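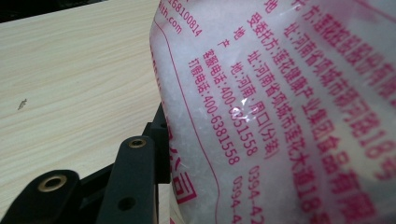
Shelf-edge screens in small shops – notes for the May session

Start with the numbers from Valline. 80 screens, three shops, nine months. Say which shops if asked.

Old setup: printed price strips, changed by hand before opening. Staff started at 6 am on offer days. Mistakes were mostly old prices left up at the far end of an aisle.

New setup: narrow LCD strips from Juron, mains fed, one controller per aisle. Prices come from the till system. Hinrichs did the fitting.

Brightness. We ran them at full for the first month and customers complained of glare on the lower shelves. Now set to 200 nits there, higher by the windows. Pause for questions.

Cabling took longer than the screens did. Old shelving has no channel at the back, so we used clip-on trunking. Show the sample and pass it round.

Faults: nine strips replaced. Most were connectors knocked by trolleys. Grotia sell a recessed plug – we have fitted it in one shop only, so no results yet.

Cost slide. Go slowly. Fitting is on a separate line from hardware.

If short of time, skip the part on video adverts and go to the maintenance sheet. Copies are on the table by the door.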